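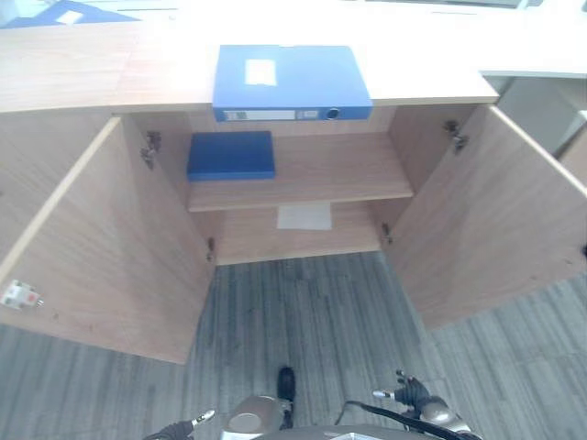
Igor Hrubý writes that the Vomora court in black calf fits him for length and ball width but lifts at the heel on every step, and asks if the fault lies in the last or in the way we tell people to measure. He also asks why the same size in the laced derby from the same range holds without any slip. The second question is the easier one and answers a good part of the first.

Court shoes and heel grip

A court shoe has no fastening. It stays on the foot through three contacts: the back curve of the counter, the topline around the quarters, and the forepart across the joint. A derby adds the facing and the lace, which pull the foot back into the counter and will hide a heel seat that is too wide. The Vomora court and the Vomora derby are cut over different lasts. They carry the same size stamp, and the stick length of both lasts is the same, but the court last is narrower in the heel and lower in the instep, as any court last should be. A foot that slips in the court and not in the derby is usually a foot with a narrow heel. The derby has been covering for it.

We have looked at the last. The current forme comes from Floveck and replaced the older Nyitrai forme last July. The heel curve on the Floveck is slightly straighter at the top. On the Nyitrai the back line came forward more sharply into the Achilles tendon, and we had regular complaints of rubbing at that point, mostly from customers with prominent heel bones. Straightening the curve cured most of the rubbing and gave up a little of the grip. We considered that a fair exchange when we approved the samples and still do, but it does mean that customers who were well served by the old shape may now find the same size loose at the back.

Measuring

The instructions on the order form ask for foot length standing, joint girth and instep girth. They don't ask for heel width, and Igor is correct that they should. From the next printing there will be 2 additional lines on the form.

Heel width is taken across the widest part of the heel on a traced outline, pencil held vertical, weight evenly on both feet. Trace over a thin stocking or a bare foot. A sports sock adds enough to spoil the figure. Measure straight across the tracing with a ruler and write the result in millimetres.

Short heel girth is taken with a tape from the back bottom edge of the heel, up and over the front of the ankle where the foot bends, and back down to the heel. Keep the tape snug without denting the skin. Most people find it easier to have someone else do it, and a figure taken alone while bending forward will generally come out large.

Take both late in the day. Feet swell, and a court fitted in the morning may be tight across the joint by 5 pm. The heel changes very little over the same period, so a shoe bought to suit a swollen forefoot can end up a half size long for the heel. That is the commonest cause of slip we see in returned pairs, ahead of anything to do with the last.

Heel height and pitch

The shoe Igor bought has the 76 mm heel. Measured heel height is only part of the matter. Pitch, meaning the relationship between the heel seat and the tread, decides how much the foot slides forward. If the heel seat slopes too steeply the foot moves into the toe and a gap opens at the back, and the wearer reads this as a shoe that's too long. Going down a half size then makes the toe pain worse and does little for the gap.

To check pitch at home, stand the shoe on a flat hard surface such as a tile or a sheet of glass. The top piece should sit flush across its full face. If light shows at the front edge of the top piece, the heel has been set tilted back. If light shows at the rear edge, it has been set tilted forward. Press lightly on the inside of the heel seat with a thumb. The shoe should not rock. Any rocking means the shank has been bent or was seated badly, and the pair should come back to us with no further wear.

Shanks in the court are Torik tempered steel with a fibre backing. They do not take kindly to being flexed by hand in the waist. We mention it because several customers have been told elsewhere to bend a new pair to soften it. The forepart can be flexed. The waist should be left alone.

Remedies, in the order we would try them

Lining grips. A suede grip glued inside the back seam, nap facing the foot, takes up a small amount of space and raises friction. Rough the lining lightly first with fine abrasive paper and use a contact adhesive. The peel-and-stick type tends to migrate down the counter in warm weather. Set the upper edge just below the topline so it doesn't show or catch on hosiery.

Forepart socks. A half sock under the ball of the foot stops forward travel and is often more effective than anything done at the heel. Thin leather or leather over cork is preferable to gel, which compresses unevenly and can hold perspiration against the lining. A sock also reduces the volume over the toes, so it will not suit anyone already tight across the joint.

Topline adjustment. If the sides gape as well as the back, the topline may have stretched. Our courts have a tape folded into the edge, and this can be drawn in and restitched at the workshop. The colour of the edge binding may not match exactly on older pairs, particularly in the greys. Allow 2 weeks.

Counter reshaping. The stiffener in the current court is thermoplastic and can be warmed and pressed to a closer curve on a backpart moulder. It can be done once, perhaps twice, before the board loses its spring. Please don't attempt it with a hair dryer. The finish on calf will cloud well before the stiffener softens, and on patent the damage is permanent.

What we would not recommend is a full insole. It lifts the heel relative to the topline, the counter then bears on a lower and rounder part of the heel, and slip generally increases. The same applies to heel cushions sold for impact, whatever their other merits.

Narrow heel fitting

We have asked Floveck to quote on a combination forme, standard at the joint and one fitting narrower at the heel. Combination lasts were ordinary stock in the trade for a long time and have become scarce as makers have cut back their size runs. The difficulty is the grading. Heel width doesn't increase with length in the same proportion as joint girth, and a combination forme graded on the standard increments drifts off at both ends of the run, leaving the smallest sizes too tight behind and the largest no better than what we have. A separate grade for the backpart is possible at extra cost.

If it goes ahead, the first trial will be in black calf only, on the existing heel. Customers who would consider ordering in that fitting are asked to send a traced outline of both feet, marked with heel width and short heel girth as set out above, along with the size currently worn in our court. Tracings on squared paper are easiest to read. Please mark which side is the inside of the foot.

Igor's pair is to come back to the workshop for a pitch check and, if the heel is sitting true, a forepart sock and a suede grip. Return postage on fitting faults is charged to us. The counter is open for drop-offs until 5 pm, except Tuesday, when the moulder is being serviced and only repairs by hand can be accepted.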